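I wanted to write about the coat for many weeks, and now it is December and cold enough to wear it every day.

I found it in October at the Saturday market in Brusirby, on the rail of Nivaldo Guerra, who sells mostly men's clothes. It is a camel wool coat from Macedo, long, with wide shoulders and a belt. He asked 40 and I did not try to bargain. In the shop window in Tirkness I saw a new one, very similar, for 430.

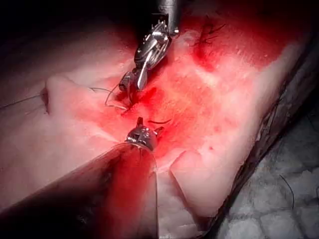 *Needle and thread, close.*

The lining was torn under both arms and the hem was too long for me. I took it to Kátia Magalhães, who made my sister's wedding dress. She put me on a small stool, pinned the hem and told me to stand like a normal person. I lost the length I did not need, and now the coat ends just under the knee. With flat boots it looks right. With sneakers I am still not sure.

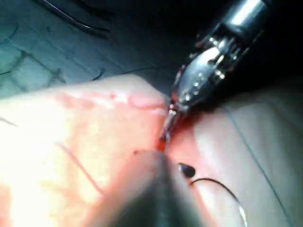

*Along the seam.*

For the first time out I wore it with a gray turtleneck, my black Plenton trousers and the green scarf from my aunt. A woman in the line for coffee touched my sleeve and asked where she can buy the same! I was so happy that I forgot to answer her properly. If you are reading this: Brusirby, the rail near the fish van, come early.

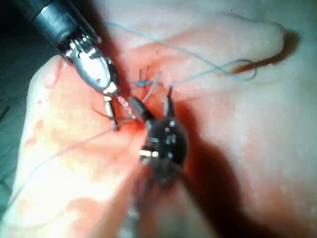
Last changed: 2nd December

Some of you asked about the belt. I do not use the buckle, I only tie it at the side, a little loose. The buckle makes me look like a detective from an old film. I also changed the buttons, from shiny brown plastic to dark horn ones, and they cost me 20, half the price of the coat. 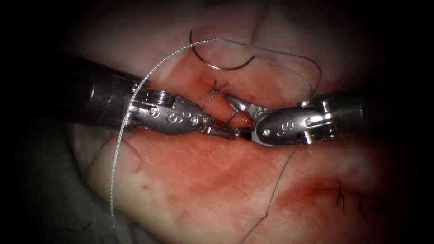

My next problem is the silk blouse I want to wear under it. It is pale pink and very thin, and there is a small cut near the collar. Kátia says she can close it, but on such thin silk you always see the repair a little. I think of the knot over here, sitting in its narrow cut on the pink, and on a blouse I would want it hidden on the inside. Maybe I put a brooch on top. I have one with a blue stone, but it is heavy and it pulls the silk down, so I must look for a lighter one.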